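Bed Making and Creasing in Small Rooms
Term 2 project report, Taltbridge, group Yule
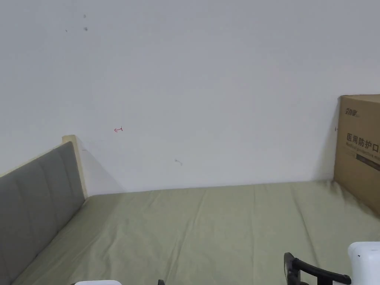

Aim - find out if how you tuck a fitted sheet changes how long the bed takes to make, and how it looks after. Chose beds pushed against a wall becuase most of us in halls have one and the far side is a pain to reach.

Method. One bed, pale green sheet, upholstered headboard. 7 people took turns, 88 goes in total over July. Half did the wall side first, half did it last. Timed on a phone. Creases scored by eye from photos, nought to five.

Results - wall side first was quicker for nearly everyone. Scores for creasing hardly moved. You can get the back edge tucked neatly and still have long creases running down the bed, so tucking isnt the whole story.

Problems. Scoring by eye is weak, two of us disagreed alot. No ironing control. Mattress slid on some goes, those times were left in.

Next time - try a heavier sheet, and pull from the front corners last. Full times in appendix B.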